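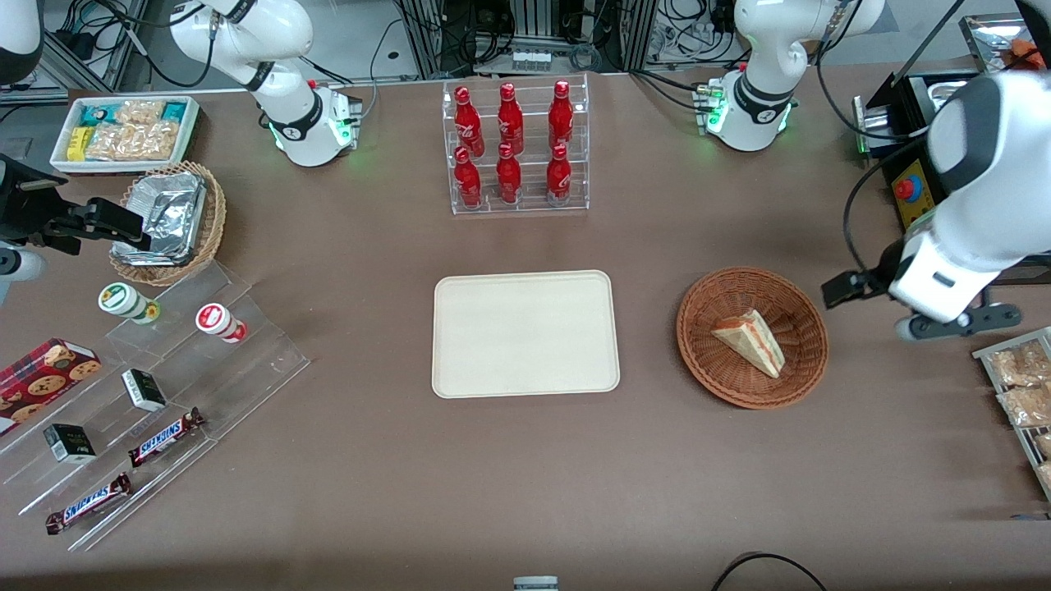

Figure 3. The snack-packing station at the Gakham open day, with the empty tray between the two arms.

Search this journal Advanced search Go

4.2 The open-day demonstration

We attended the open day at Gakham in November as ordinary visitors, having told the hosts only that we were writing about public demonstrations. Of the stations on the floor, the one run by Peris drew the longest line. A visitor asks for an item, the two-armed system is meant to pick it from the table, and the item is meant to end up in the tray (Figure 3). The handout called this "retail-ready manipulation." We think the phrase claims a good deal more than the station can support.

Our first concern is the table itself. Chocolate bars lie on a stepped clear stand, bottles stand in rows on a rack of their own, and a lone sandwich wedge has a whole basket to itself. A store shelf is seldom this generous. When we asked who had chosen the layout, the presenter said it had been settled during rehearsals the week before and that staff restored it between visitors. That is a sensible way to run a show, but it means the public saw the system working on the arrangement it had been rehearsed on. Whether it could cope with a shelf stocked by somebody in a hurry is a separate question, and the open day gave us no means of answering it.

The second concern is the choice of goods. Clear bags, crumpled foil and transparent acrylic are all awkward for a camera, and we give Peris credit for putting them out at all. Visitors were offered a printed menu, however, and the menu left out the foil containers. We asked for one anyway and were told that the item was "on the roadmap."
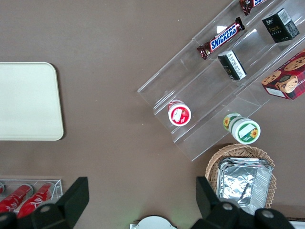
The third concern is how success was reported. A poster beside the station gave a figure of 2000 picks without saying over what period, with which objects, or how many attempts were stopped by an operator. Salazar, whose Pullex software plans the grasps, could not supply a breakdown on the day and had not sent one by the time of writing. We stayed for around 600 seconds at each of two sittings, which is too short for a rate of our own, and we do not offer one.

We also spoke with 30 visitors as they left the line. Most described the arms as "working by themselves," although the presenter had mentioned twice that an operator could step in. Only 5 recalled hearing this. The sample is small and we chose it by standing near the exit, so it should be read with care. It does suggest that a spoken caveat carries little weight beside a moving machine, a point we return to in Section 5.

None of this shows that the system is poor. The grasps we watched were careful, and the staff answered most questions patiently. Our complaint is with the evidence. An open day of this kind shows that a task can be done under conditions the host has picked, and the handout should have said so in plain words.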